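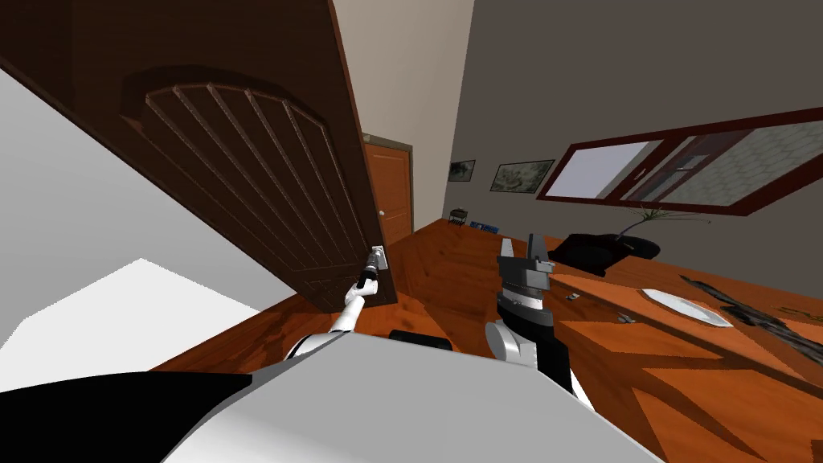

Givton in the Clarkesard house scene, door item: left gripper on the lever, right gripper open.

Givton two-armed build, pre-run safety check
Grinside shared workshop, back bay
Filled in: July, in the evening, before moving the door and cabinet routines onto the real arms

Marks: OK, FIX (do it before power), WATCH (run, but keep an eye on it), N/A

A word before the list. Thank you to everyone who wrote in the margins of the last version, even the person who only drew an arrow and a sad face next to the cable chain (I got the message, and it's been rerouted!). I've typed the comments up as I went. Please keep adding to them, and if your handwriting is as bad as mine, maybe print.

SECTION A. THE BAY

A1. Floor clear inside the taped line
OK. Swept, and the offcut bin is back against the wall where it belongs. Somebody's extension cord was running under the tape and I've moved it to the outlet by the drill press, so if your charger has gone dead, that was me and I'm sorry.

A2. People in the bay during powered runs
OK. We agreed on up to six, all of them outside the tape, with one person doing nothing but holding the stop. That last part slipped a little in the spring when we were all excited about the shoulder joint. Holding the stop is a whole job. Put your coffee down for it.

A3. Both stop buttons tested from a moving arm
FIX, then OK. We have two. The wall button dropped power at once. The handheld did too, but only after I wiggled the plug, and I don't want to be wiggling plugs. Reseated and strapped it, tested again on each arm, fine on every try. I'd still like a new connector before the open evening.

A4. Lighting
OK. The tube over the bench has stopped flickering all by itself. I'm not going to touch it.

SECTION B. THE ARMS, POWER OFF

B1. Shoulder bolts checked against paint marks
OK. Marks line up on both sides.

B2. Wrist bands and covers seated
WATCH. The right wrist cover has a hair of play in it. It doesn't rub anything that I can find, and I turned the wrist by hand through the whole range with my ear practically on it. If you hear a tick on the way back from full extension, stop the run and write down the pose.

B3. Gripper fingers parallel, no chips, no grit in the slides
OK. I cleaned the slides with the dry brush. Please, please don't oil them. I know it's tempting, and I know the Koster board will happily drive a sticky gripper harder and harder until something gives.

B4. Cables free through full travel
OK. See arrow and sad face, above.

B5. Covers on, no loose sleeves, hair tied back
OK. I had to go and change my sweater.

SECTION C. CONTROLLER AND BATTERY

C1. Koster board firmware matches the bench card
OK. The card said 254 and the board said 254. If you update one, update the other the same night, while you remember.

C2. Speed cap set and confirmed on screen
OK. Capped at 75 percent for the sim comparison, and it comes down a good deal further for the first real pulls. We'll pick that number together at the bay, with the arm in front of us.

C3. Battery case, leads, fuse
OK. Case isn't swollen, leads are snug, fuse is the right one. The spare fuses live in the mint tin on the second shelf.

C4. Charger unplugged before arms are enabled
OK.

SECTION D. SIMULATED RUNS

We do these first, on the workshop computer, and the real arms stay unplugged at the wall the whole time. I feel a bit silly writing that down again, but there was that one night with the wrong window open, and I've never forgotten the noise it made.

D1. Arm power off at the wall during sim
OK. Plug lying on the bench where everyone can see it.

D2. Door item: grip on the lever, base clear of the door, free arm clear of furniture
WATCH. The door is the big dark carved one, and it opens toward the robot, so the place to keep looking is between the panel and the body. I stopped the playback with the door open and looked it over from every side I could think of. My worry is the other arm. There's a table over on the right with a plate and a plant on it, and while the left gripper is busy with the handle, the right one is up with its fingers open, pointing toward the table. I'd be a lot happier with that arm folded in before the left one does anything. A mug on our own bench would be in much the same spot!
Comment from the last check: "Could we close the idle gripper too?" Yes, good idea, I've added it to the start pose list.

D3. Cabinet item: fingers open and lined up before approach
WATCH. Stopped on this one as well, for a longish look.
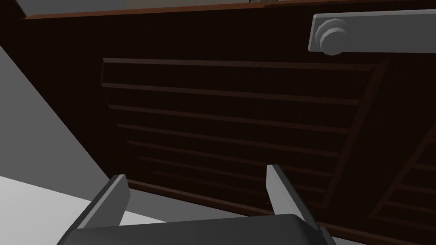

Cabinet item, view over the gripper. Fingers open, slatted front ahead, gray bar at upper right.

My comments on D3, which ran past the box on the paper form. The fingers are well apart and there's nothing between them, as it should be for the approach. What I don't love is where they're pointing. The gray bar is up at the right with that chunky knob near its end, and the fingers are down over the slats. If the routine goes straight forward from a pose like that, we'd be poking at the slats, and on the practice cabinet (the old one out of the hallway, the one with the sticky drawer) that means a fingertip wedged in a groove. Add a check that the gripper is level with the bar before it's allowed to move in. Also decide whether the knob is something the fingers should steer around. I'd say yes, and give it plenty of room.

D4. Collision warnings read, not clicked away
OK. I read them all out loud, which made for a dull ten minutes for whoever was soldering nearby.

D5. Playback saved to the shared folder
OK. It's in the Clarkesard folder, under this month.

SECTION E. BEFORE THE FIRST REAL PULL

E1. Practice cabinet strapped to the wall
FIX. One strap is on, and it needs the lower one as well. I pulled on the top by hand and it rocked more than I'd like.

E2. Idle arm folded, idle gripper closed
FIX. Waiting on the start pose change from D2.

E3. Level check added to cabinet approach
FIX. See D3.

E4. Stop holder agreed on, out loud, before power
N/A tonight.

E5. First aid box
OK, though we're low on the small bandages, and I think that's the wood carving group and not us.

RESULT
Sim work may carry on. No powered door or cabinet runs until the E items are cleared and initialed on the paper copy by the bay door. Moving the arms by hand with the power off is fine, and I'd love it if someone with better ears than mine had a listen to that right wrist.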